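Vernside dock occupation

The Vernside dock occupation was a protest camp on the old timber quay at Vernside, the port district of Clundton. It ran from January until the end of April and at its height had 600 people signed up to the rota, though I never saw that many in one place (most of us had jobs, or at least we did at the start). I've written most of this page and I was there for a good chunk of it, so do shout if I've got something wrong!

Background

The trouble began when the port company, Nelano, told its staff that the night shift would go and that the canteen and the first aid room would close with it. There were 50 jobs on nights. Nelano had bought the quay from the council five years earlier on the promise that it would stay a working dock, and people in Clundton remembered that promise very well, especially the bit about apprenticeships.

A petition went round, then a march, then a rather bad-tempered meeting in the library that overran by two hours. Tents went up on the quay that same night.

The camp

Life in the camp was mostly soup and arguments. Everything was decided at the evening assembly, held at 6 o'clock by the weighbridge, and anyone could speak. I loved it and also found it maddening – we once spent a whole evening on where the bicycles should go. There was a lending shelf, a kitchen run out of a horse trailer and a printed newsletter called The Bollard, which lasted for nine issues and then ran out of paper.

The police mostly left us alone until March, when the access road was fenced off and deliveries of food had to come in along the towpath.

Demands

The camp's first list was very long. By February it had been cut down to 2 points, keeping the night shift and reopening the first aid room. A third, on automation, was argued over for weeks and never formally adopted. Some of the older dockers wanted no new machinery at all, while others (me included) wanted a say in how it was brought in and who got trained on it.
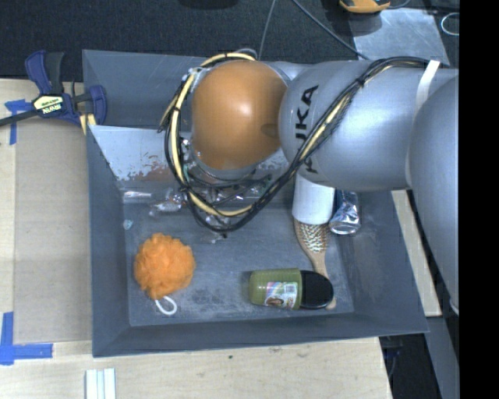 A KUKA robot arm over a grey bin.

Aftermath

Nelano reopened the first aid room in May and kept a smaller night crew. The canteen never came back. Mühlbauer, the bakery on the corner that had sent down bread every morning, still has a camp banner in its window, and a complete run of The Bollard can be read in the local history room at Clundton library.

See also: Clundton rent strike; Vernside ferry dispute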